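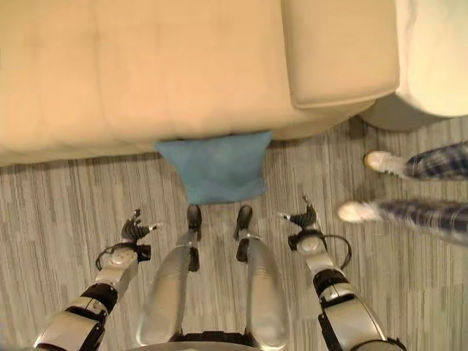
About Enham Swim & Dive

Small club, one pool, early mornings. Started with 5 kids and a borrowed lane at the Andrade Street pool, now around 40 swimmers and a diving group that keeps growing. Ages seven and up. Masters welcome too — just come in March when we do sign ups.

Head coach is Armindo Mendes, mostly distance and open water. Jintana Sitthichai runs diving, springboard only for now, 1 meter until the new board gets put in. Serpil Öztürkmen does the learn-to-race group and also answers the emails, so be nice.

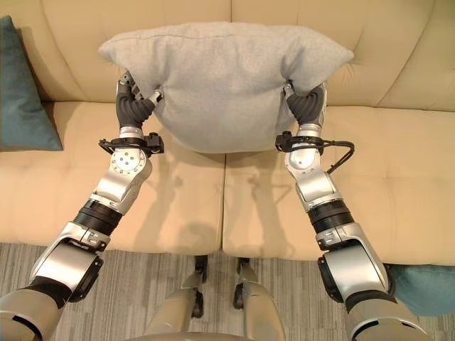
What we do

Stroke work, starts and turns, dryland before the water. Everybody swims at the Wotesetti Open, even the new ones. 2 home meets a year, parents time the lanes, we'll show you how. No tryouts for the younger groups, you just need to get thru 300 yards without stopping. Fins and paddels are in the bin by the office, put them back please.
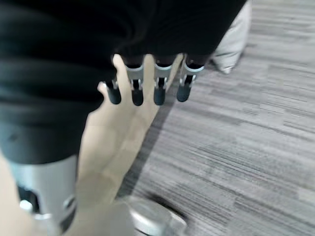 Divers start on dryland with Jintana. Trampoline first, then the mats, then the board. Hands come up a lot. For tuck drills the fingers point down in a row, then grab the shins and pull in tight. Flat hands for entry come later. Bring a towel and a t-shirt, practice starts 5:30 pm sharp.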